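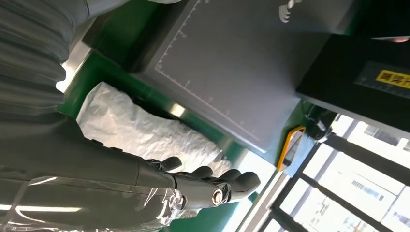
White plastic bag, green table, gray mat.

Getting a Packing Table to Behave

A packing table wants to be a shelf. Leave any flat surface at elbow height for ten minutes and it will collect a mug, two pens, a charger and somebody's lunch, and then a parcel comes along and has to be packed on top of the lunch. I have been selling small stuff by mail long enough to have sent a stranger my own tape measure. These tips come from that period.

Give the scale its own spot and leave it there. A flat scale with a ruler along the edge is worth the extra money, as you can weigh and measure without going off to find the tape measure (see above). Nothing lives on it. Not the scissors, not "just for a second." I once paid postage on a roll of tape for most of a week and blamed the post office the whole time.

Put the label on last and keep it facing up. A mailer that lands face down gets picked up, turned over, put down again and squinted at, and on a busy evening that adds up to an episode of something. If other people use your table, put up a sign. Make it big, put it at the back where eyes go, and keep it to one instruction. My first sign had seven and was treated as wallpaper.

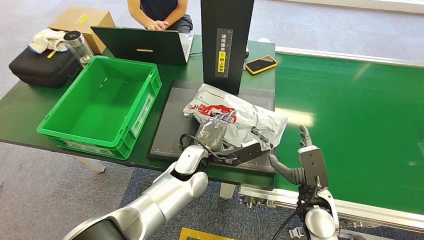 Crates beat piles. One crate for what's waiting, one for what's done, and a card on the front of each saying which is which. Mine came from Ledow and have a slot for the card, so there is no tape to peel off later. Check the bottom before you call a crate empty. Small things in thin plastic lie flat in corners and wait for you to close up for the night.

Keep the laptop on the far side of the table, or on another table if you're rich. Drinks go in something with a lid, at the other end from the paper. I know you're careful. I was careful too, and I reprinted 298 labels.

On mailers: the cheap ones crumple, and a crumpled one doesn't lie flat, so the label goes on with a ridge through the barcode. Smooth the bag from the middle outward with the side of your hand, push the air toward the opening, and only then seal it. If the item slides around inside, fold the spare end under. Two sizes of mailer will cover nearly everything. I own five sizes and use two — the other three are holding up a shelf.

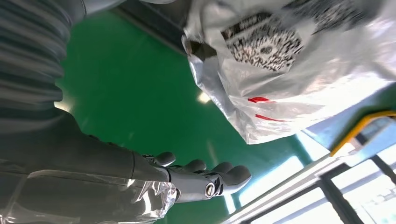

Color matters more than I wanted it to. My old table was white, the mailers were white, the packing slips were white, and I lost things that were directly in front of me. A green top fixed it in an afternoon. Mernetti sells a wipe-down cover that does the job if you don't want to paint. Put a strip of bright yellow tape on whatever tends to wander off, too. It looks like a minor crime took place, and you will find your scissors.

Cloths: keep one, and wash it. A cloth left balled up in a corner becomes part of the furniture, and then you wipe a customer's parcel with it.
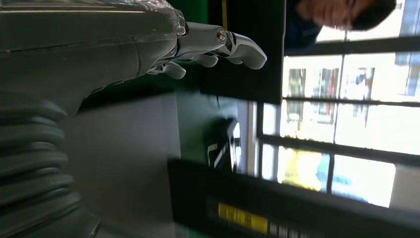 Work by daylight when you can. Stand so the window is off to one side, otherwise every shiny bag throws the glare right back at you and you'll tilt your head like a parrot to read an address. After four in December I give up and use a desk lamp, aimed low.

Clear the whole table before you stop. I don't mean tidy it, I mean clear it down to the scale. It takes less time than you spend dreading it.

716 shares | 43 comments

Related tips
Tape Guns, and How to Stay Friends With One
Badivora Shelf Bins: Six Months In
Saving Boxes Without Living in Them
What to Do With 1,326 Packing Peanuts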